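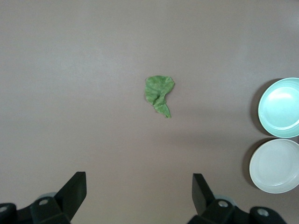 Tatu Magesa asked whether the rules for starting position are really necessary for objects so light that they cannot hurt anybody. The answer is yes. A leaf or a piece of paper cannot hurt a person, but the arm that picks it up is the same arm, with the same motors, and it moves with the same speed if the speed was not reduced. The rules in this section are written for the arm and for the people near it. Some of them also help to get recordings which can be used later by another person.

4. Working at the table

4.1 Before you begin

This section applies to tabletop work with the Wedico arm and the two-finger gripper, when the operator stands or sits inside the marked zone. It does not apply to the Chin cell, which has its own fence and its own instructions (see section 7).

You must have read sections 1 to 3. You must also have your name on the operator list. If you are not on the list, ask Neema Mwakalinga for the short training. A colleague who is on the list may not start the arm "for you" and then leave.

Check the following points before you switch on the power:

1. The emergency stop button is on the table side where you will stand, and you can reach it with a straight arm and without a step.
2. The button is pulled out, and the cable behind it is not under tension.
3. Long hair is tied. Sleeves, lanyards and headphone cables are not hanging.
4. No cup with liquid is on the table or on the shelf above the controller.
5. The log sheet is open at the correct page.

CAUTION: Do not put the emergency stop button on the chair, in a pocket or on the floor. It was found on the floor in March, under a coat.

4.2 Preparing the surface

The table must be clean and of one color in the whole area which the arm can reach. Do not use a tablecloth, a newspaper or tape with a pattern. Small marks which help you to place the objects are allowed during preparation – remove them before you record.

1. Wipe the surface with a damp cloth and let it dry.
2. Look along the surface from the side, with your eyes low. Crumbs and drops of glue are seen better in this way.
3. Place the objects for the task. The object to be picked comes first, then the plates or other receiving objects.
4. Leave a free space between the object to be picked and its neighbors. The open fingers must be able to come down without touching anything else.
5. Turn the table lamp so that it does not point to the wrist camera.

Note: Glossy plates reflect the lamp more strongly than matte plates. If there is a white spot on the inside of the plate in the live view, move the lamp and not the plate. A plate which was moved must be entered again in the task file.

Note: Shadows are permitted. It is not necessary to remove them, and a second lamp often makes two shadows.

4.3 Starting position of the gripper

For all pick tasks the starting position is the same: fingers wide open, nothing held between them, the object ahead of the jaws and inside the view of the wrist camera. The object does not need to be in the middle between the fingers. It is even better if it is sometimes a little to one side, as the leaf is on this page.

1. Set the mode switch to HAND.
2. Move the arm to the position HOME with the pendant. Keep one hand on the pendant and the other hand free.
3. Open the gripper with the menu command, never by pulling the fingers.
4. Look directly at the gripper, with your own eyes. The live view is not sufficient for this check. The Jistum software shows the finger position which was last reported, and after a cable fault this value can be old.
5. Confirm that both fingers move by the same distance. If one finger stays behind, stop and go to 4.8.
6. Say "clear" aloud. If another person is in the room, wait for the answer.

CAUTION: Never put a hand between the fingers when the power is on, also not for a short moment and also not to straighten an object. Use HOLD, wait for the yellow lamp, then move the object from the side.

4.4 Speed and force

The limits below are set by the laboratory. They are lower than the limits of the arm, and they stay in force even when the software lets you enter a higher value.

Operator inside the zone, hand control: slow setting only
Operator inside the zone, program control: not permitted
Operator outside the zone, program control: up to the medium setting
Fast setting: Chin cell only

For thin and soft objects the grip force must be at the lowest step at which the object is held. Begin with step 1. If the object falls, go to step 2 and write the change in the log. Please do not begin with a high step and go down. A leaf that was pressed once too hard is a different leaf afterward, and the next person cannot repeat your trial.

Objects from plants dry out and change their shape. Replace them at the start of each session, and also when small pieces begin to come off. The pieces go into the joint of the fingers and are difficult to remove.

4.5 Picking up a thin object

1. Bring the gripper over the object at slow speed. Stop when the fingertips are one hand above the table.
2. Turn the wrist so that the fingers will close over a fold or a raised part. A flat part that lies directly on the table is hard to catch.
3. Go down in small movements. Release the movement key after each one.
4. Stop before the fingertips touch the table. If you hear the motor change its sound, you are already touching it. Go up and repeat from step 1.
5. Close the gripper.
6. Lift slowly, straight up, and wait until the object does not swing.
7. Move over the receiving plate, go down and open the gripper. Do not drop the object from a height, because a light object may fly to the side.
8. Go up first. Only then move to the side.

Note: The order in step 8 is the one that new operators forget most often. When the gripper moves to the side too early, a finger can push the rim of the plate, and a plate near the border of the table will fall.

If the attempt fails, do not correct the object with your hand and continue as if nothing happened. End the trial, mark it as failed, and begin a new one. Failed trials are kept. Henrique Falcão has used them for the grip force table in Appendix B and has asked that they are not deleted, also when they look embarrassing.

4.6 Recording

1. Choose the task name from the list. Do not write a new name by hand.
2. Check that the live view shows only the table, the objects and the gripper. Faces, badges, telephones and screens with text must not be in view.
3. Press RECORD and wait for the short tone before you move.
4. After the last movement, wait again until the arm is still. Press END.
5. Mark the trial as completed, failed or stopped. "Stopped" is used only when the emergency stop or HOLD was pressed.

One session has at most 300 trials. After this number the operator must change or must take a long break. The rule is for concentration. The arm does not need the break.

The wrist camera sees the fingers in the lower part of the view. This is correct. Do not turn the camera upward to get them out of view, because the distance between the finger and the object is judged from exactly this part.

If a visitor comes into the room during a trial, press HOLD first and greet the visitor after.

4.7 End of work

1. Move the arm to HOME and open the gripper.
2. Switch off the motor power. Wait until the green lamp is off.
3. Take the objects from the table. Plates go to the gray box, plant material goes to the waste.
4. Clean the inner faces of the fingers with a dry cloth. Do not use alcohol on the finger pads.
5. Look at the screws of both finger housings. A screw which stands out must be reported – please do not tighten it with a tool from home, as the correct torque is written in section 9.
6. Sign the log sheet with the time and the number of the last trial.

The finger pads are replaced after every 1,000 closings, or earlier if you see a cut or a shiny place. The counter is in the menu SERVICE. At the last replacement it stood at 3,294, and this is the reason that the check is now also a line on the log sheet.

4.8 When something is not normal

Stop the work and press the emergency stop if:

– the arm moves when no key is pressed
– one finger moves and the other does not
– you smell something warm
– the live view is frozen and the arm is moving
– you are not sure

It is not necessary to have a good reason for pressing the button. An operator will not be asked to justify it, and the lost trial has no importance.

After an emergency stop:

1. Leave the button pressed.
2. Step out of the zone.
3. Write down what you saw before you speak with others about it. Two or three sentences are enough.
4. Call Mwanaisha Mfinanga. If she cannot be reached, call Peninah Waweru.
5. Do not restart the arm until one of them has signed the log.

Error 113 (finger position lost) may be cleared by the operator one time in a session, with the steps in 4.3. If it comes a second time, treat it as an emergency stop. The cable at the wrist is the most frequent cause, and it must be looked at with the power off.

Grippers of the type Grevar have a different error list. Do not use the numbers of this section for them.

Section 4 last changed: 2024-07-20. Changes against the former version: 4.3 step 4 is new, the table in 4.4 has one more line, 4.7 step 5 now refers to section 9.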